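Notice to Residents of the Lower Terrace

A short story

The Office of Tides at Plornamlow wishes to inform all residents of the Lower Terrace that the sea will be returned on 29/10/2022. Residents are asked to remove any belongings they have placed on the sea bed during the period of its absence.

The Office recognises that the absence has lasted longer than was first announced. When the sea was withdrawn in July, it was expected to be away for 10 days while the harbour wall was inspected. The inspection was completed on time. The sea, however, had been lodged at Ultari, where there was room for it, and the authorities at Ultari had grown used to having it. They had built a promenade. A letter was sent, and then a second letter, and the replies were courteous and did not mention the sea at all.

During this time a number of residents made use of the exposed ground. The Office did not grant permission for this, but neither did it refuse, as no form existed on which permission could be sought. By the end of the first month there were 7 gardens beyond the slipway, a bowling lawn, and a path laid with shells which led to the old wreck and stopped there. A household from Buchanan Row moved its kitchen table out to the sand and took its meals at it in all weathers. Children who had been told all their lives not to go past the marker post went past it daily and came home for tea.

The Office wishes to record that it found the gardens very well kept.

It must also record the matter of the lost property. As the mud dried, objects came to the surface which had been dropped from boats, or thrown from the wall, or carried out on the tide from the beach. Residents brought these to the counter. The Office set aside its back room for them and appointed a clerk, who entered each article in a ledger with the place where it was found. Owners were invited to come forward within six weeks. Very few did so at first. Then an elderly woman came in to ask about a spoon, and was given it, and sat for some time on the bench with it in her lap. After that there was a queue on most mornings.

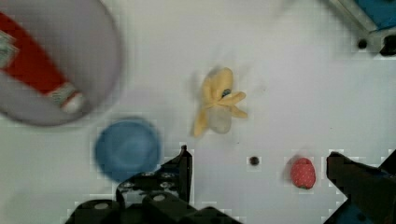 Grey bowl, long red item, round blue item.

Not every claim could be settled. Two brothers asked for the same boat, which each remembered losing alone. A man asked whether his father's voice had been handed in, as he had last heard it calling from the end of the wall. The clerk looked through the ledger from the first page to the last before telling him that it had not. He thanked the clerk and asked that his address be kept.

In the autumn the authorities at Ultari wrote again. Their promenade had proved costly, and the noise at night was greater than they had been led to believe. They would send the sea back by the northern road, in four parts, and would be obliged if Plornamlow could meet the cost of carriage. The Office agreed to this on the same day. It had not consulted residents, and it accepts the criticism which has been made on that point.

The arrangements are as follows. The first part will arrive before dawn and will be let in slowly at the western end. Gates will be closed at 6 in the evening on the day before. The kitchen table from Buchanan Row has been carried up by the Gastico removal firm and may be collected from the yard. Plants may be lifted and taken home. The shell path will be left where it is.

Unclaimed articles will remain in the back room until the first part of the sea has been signed for. They will then be taken out to the places given in the ledger and put back. The clerk has asked to do this alone, on foot, and the Office has agreed to hold the water at the marker post until the clerk has returned.

Residents who hear calling from the end of the wall are asked to leave a note at the counter, stating the hour and what was said.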